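From the Broment Street Tenants' Newsletter, March

THE SNACK TABLE: A RECKONING

When the building switched coffee suppliers last winter, we were promised savings, a better roast and a machine that could remember how you take it. The machine remembers how somebody takes it. After eight months of pressing the button marked 'flat white, my usual', I can report that my usual is a long black with foam on it, and I have more or less come around.

The coffee is a matter for another issue. What has filled the newsletter inbox since January is the food beside it, and in particular the new arrangement on level two, where the old vending machine was retired and an honour system put in its place. You take a thing, you put the money in the tin or tap the little square, and you go back to your desk a better person. The first month's sums are in. We stocked 208 items. We were paid for 44 fewer than that.

Now, I don't want to accuse anyone. There are nine tenancies in this building and at least two of them have their own biscuits. Several readers have written in to suggest mice, and one wrote at some length, with a diagram. If it is mice, they are mice with a strong preference for the salt and vinegar, and they fold the packets into neat little triangles afterwards. I have only ever seen that done by people in middle management.

There is also the question of what is being put out. The Lozano catalogue, from which we order, runs to around 400 lines, and I had assumed that some of them would be nice. The muesli bar survey (thank you to everyone who filled it in, including whoever filled it in eleven times) gave a clear win to the apricot one and a clear loss to the one with chia. We have therefore received two more cartons of the one with chia. The supplier tells us it's very popular in other buildings. I would like to visit one of these buildings and look its people in the eye.
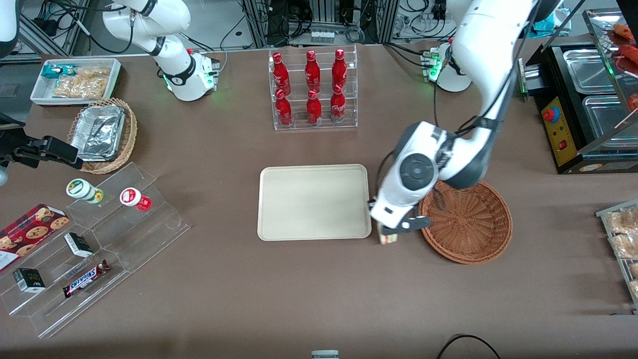 Prices have gone up as well, and I'd rather you heard it from me than from the square. A packet of chips is now dearer than it was in the old machine, which at least gave you the drama of watching it get stuck. Juice has gone up a little. Mints have stayed where they were, and I suspect they are the same mints. We did ask whether buying in larger quantities would bring the cost down, and were told it would if we committed to 1144 units a quarter. I worked out what that came to per head and had to go for a walk.

On the matter of fruit. Each summer someone proposes fruit, and each summer we get fruit, and by the second week there is a single pear nobody will commit to. The Drendinura people on level four have kindly offered to share their delivery, which arrives before nine and includes mandarins when they're in season. If you take a mandarin, please take the peel with you as well. The pot plant by the lifts is not a compost bin, whatever it looks like by late afternoon.

A few smaller items while I have the floor. The fridge will be cleared at the end of the month, and anything without a name on it goes, along with anything whose name belongs to a tenant who moved out in spring. The good scissors have gone missing from the kitchen drawer again – they are orange, they are not yours, and we know roughly which floor they like to holiday on. The microwave on level three is working, provided you ignore the display and trust your nose.

Lulonar, who run the tap-to-pay side of things, have said they can set up a monthly account for anyone who prefers to be confronted by their habits all at once. Forms are at the front desk. I have been on the trial for a month and I now know what I spend on chocolate before eleven in the morning. I had thought of myself as somebody who hardly ever ate chocolate.

Suggestions for the next order close at noon on the last working day of the month. Please be specific. 'Something savoury but not too savoury' came in four times and I've had to put it down as crackers.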